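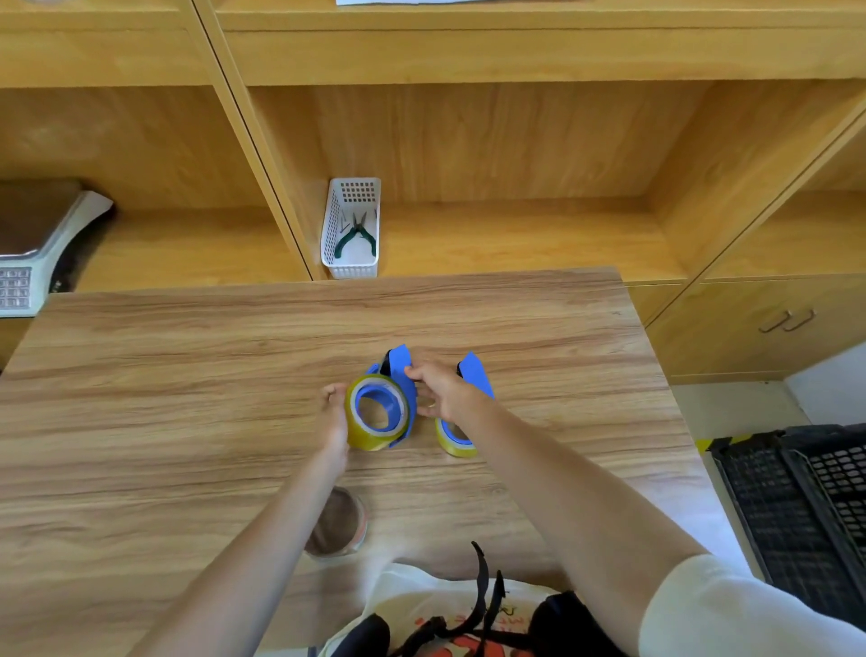

27 de enero de 2018
Por Jozefína Danko

Llevo dos mudanzas seguidas y una tiendecita de cerámica que envía paquetes casi a diario, así que creo que me he ganado el derecho a opinar largo y tendido sobre precintadoras. Las últimas que he comprado son las Flillow azules, de plástico, y me llevé dos porque mi socio, Masanobu Ishida, tiene la costumbre de dejar la mía en cualquier rincón del taller (él asegura que soy yo, y seguramente tenga parte de razón).

Lo primero que agradecí fue lo poco que pesan. Antes usaba una Mondeo metálica, muy seria ella, que a las dos horas me dejaba la muñeca para el arrastre. Con esta he cerrado 200 cajas desde que la estrené y la hoja sigue cortando limpio, aunque conviene tratarla con respeto - yo ya me he llevado un arañazo por buscar la punta de la cinta sin mirar. 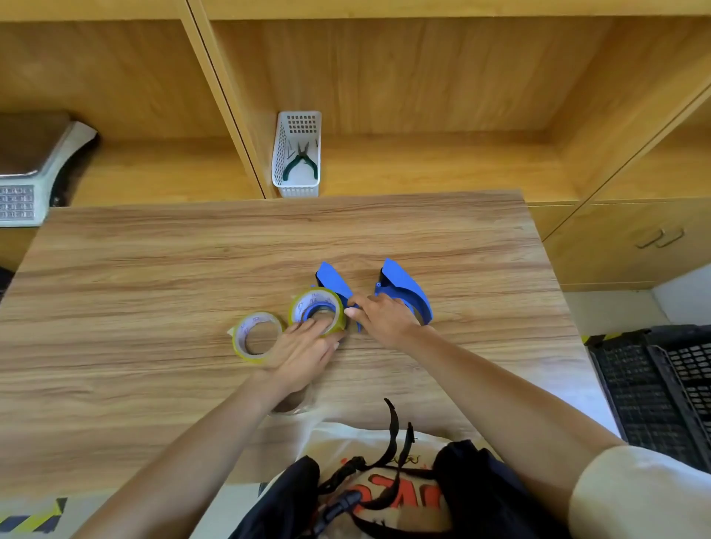 ¿Cuesta mucho cambiar el rollo?

Las primeras veces hay que tener paciencia, sobre todo para acertar con el sentido de la cinta, pero después se hace en un momento y sin herramientas.

Mi consejo es meter el rollo hasta el fondo antes de tirar de nada. Yo iba con prisas, lo dejaba a medio encajar y luego me enfadaba con la pobre precintadora cuando la cinta salía torcida. También ayuda comprar cinta decente, de la que no se raja a lo largo en cuanto la miras, ¡qué desesperación cuando pasa eso con el cliente esperando!
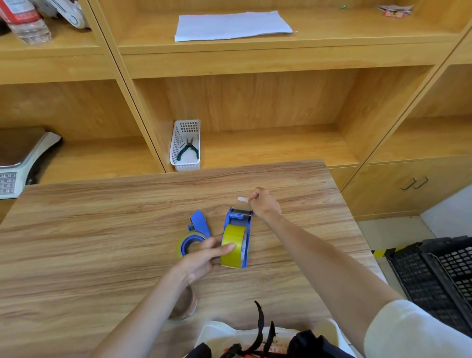 El paso que más me costó fue el último, llevar el extremo hasta el rodillo y sacar un poquito por delante para poder pegarlo a la caja. Si te quedas corta, se vuelve a pegar al rollo y toca empezar otra vez, rascando con la uña. Ahora dejo siempre un par de dedos de sobra y tan contenta.

Pegas tiene, claro. Hace bastante ruido, y el mango podría ser algo más grueso para manos grandes como las de Masanobu, que se queja con razón. Aun así las volvería a comprar, y de hecho en marzo quiero pedir otra para dejarla en casa.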